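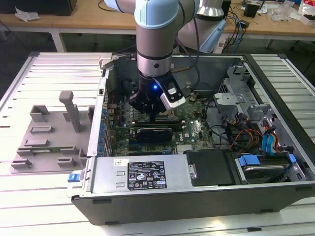

Quick one tonight, I have maybe half an hour before I fall over. People keep asking what I do all day now that I moved over to the data side of Dirska, so. Mostly I take computers apart. Then I put them back together. Then I do it again with the other arm parked a bit differently.

Longer version. We're collecting demos for a policy that does desktop teardown. CPU, memory, cards, eventually drives. No scripted motions. A person drives the arms, we log everything (joint positions, gripper opening, wrist cameras, the fixed camera), and somebody downstream trains on it. I'm the person driving. Also the person throwing out the bad ones, and that takes longer than the driving.

Count as of Friday: 421 episodes kept. I'd hoped to have more by the end of February but we lost the better part of a week to clock sync. The wrist streams and the joint log were drifting apart and I only caught it because a grasp closed in the log before it closed in the video. Everything from before the fix went in a folder called maybe. I'm not opening maybe.

The CPU part is the one I want to write down while I remember it, because it's the hardest and also the one I've gotten kind of fond of.

Episode goes like this, more or less. Lever, load plate up, come in over the socket, fingers either side of the chip, close, lift straight, carry to the fixture, put it down in the rest. Sounds like nothing. By hand it's four seconds. Through the teleop rig my first one took so long I forgot to breathe.

The lift is where it goes wrong. If you come up with even a little tilt, one edge catches the frame and the whole chip cocks over. With your own fingers you'd feel that. On the rig I get no feel at all, just the picture, so I've learned to watch the edge of the green substrate. If the strip of green stays even on both sides, go. If one side gets fat, stop, open, start over. 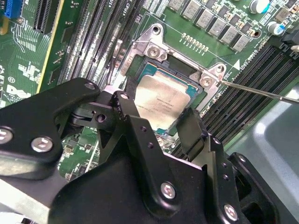
And the stopping and starting over, we keep those! Took an argument. My instinct was clean demos only, every grasp perfect, straight up and out. Normand Perron (he runs the training side, very patient man) looked at my first batch and said it was beautiful and useless. The policy had never seen itself be a little bit off, so the first time it was a little bit off it had no idea what to do and just sort of hovered. So now one in every 9 or so I come in wrong on purpose. Too far left, too high, rotated a few degrees. Then I fix it. Those get tagged "recovery" and they count the same as the rest.

What doesn't get kept:

Anything where I paused to think. You'd be amazed how much of my raw footage is me thinking. A model will happily learn to think for six seconds over a socket.
Anything where I reached in with my hand.
Dropped chips. Well, dropped chips get kept but in their own pile, for the failure classifer.
Anything where the gripper squeezed past the force limit, even if it looked fine.

Variation is the other thing. It's easy to fall into a groove. Same case, same angle, same approach, and then the numbers look great and somebody nudges the tower 2 centimeters and it all goes to pieces. So I keep a list taped to the monitor. Shift the case. Rotate it. Change the lights, leave the blinds up in the afternoon when the sun's awful. Cables tucked, cables all over the place. I like the ugly ones best tbh, old office machines are never tidy inside and I don't see why ours should be.

The lights one bit us. The top of a CPU is basically a mirror, and with the blinds up the lettering washes right out in the wrist view. First I thought, bad data, toss it. Then, no, that's exactly what a real bench is going to look like at three in the afternoon. Kept.

Placing is easier than picking but only just. The fixture holds the parts at an angle so you have to match the tilt before you let go, and if you let go early the chip slides. I've started doing a tiny settle, close to the surface, wait for the arm to stop wobbling, then open. Normand can see the settle in the velocity plots and has started calling it "the Sirkolbridge pause" because that's where I'm from and apparently we're slow there.

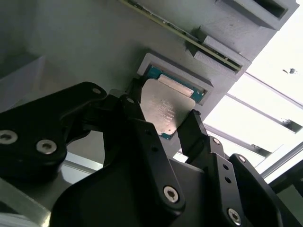 Chip in the fingers, over at the fixture.

Next up is memory, and I'm dreading it. The clips need one finger to push while the other arm holds the board steady, so both arms, so twice the stuff to keep in my head. Planning to do short sessions. Twenty minutes and then go walk around. My worst data is all from the end of long sessions, you can see it in the episode lengths, they just creep up and up until I'm basically asleep.

Also need to redo the naming scheme before the folder gets any bigger. Right now half the episodes are named by date and half are named by whatever I was feeling. There's one called ok_fine_this_one_2. It's a good episode. I don't want to rename it.

Someone asked in the comments last time what we log with. It's Tarer, our own thing, not public, sorry. Will ask if I can post the episode format at least, its just a folder with a bunch of files and one json.

Ok bed. Muñoz post is still coming, I haven't forgotten.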